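Week 2: Drying and Draining
Household Space Planning, Unit 3, course handout
2025-09-04

Last week covered the wash side of the sink. These notes move to the other half of the job, where the dishes go while they drain.

A kitchen has to give wet dishes a place to stand. The usual choices are a rack on the counter, a rack inside one basin of a double sink, or a rack built into a drawer below. Many homes use two of these at once. The Clorton layout in your packet has only the counter rack, and it takes up most of the prep space.

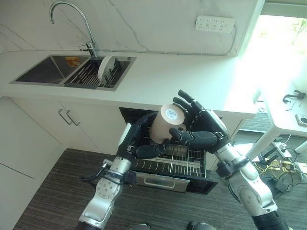
Fig. 2. Pull-out drawer with wire drying rack, double sink to the left. One plate is standing in the rack in the right basin.

Notes on drawer racks:
Thin upright tines suit plates and shallow bowls. Cups and tall containers need open space — check the inside height of the drawer before you plan for them.
An open drawer takes floor space. Mark it on your plan fully extended.
Wet dishes go in only if there is a drip tray under the rack. Empty it often.

For next time: draw your own sink area at home and mark every spot where dishes drain. List up to 3 changes you would make. Keep the drawing, as we will use it again for the storage unit in November.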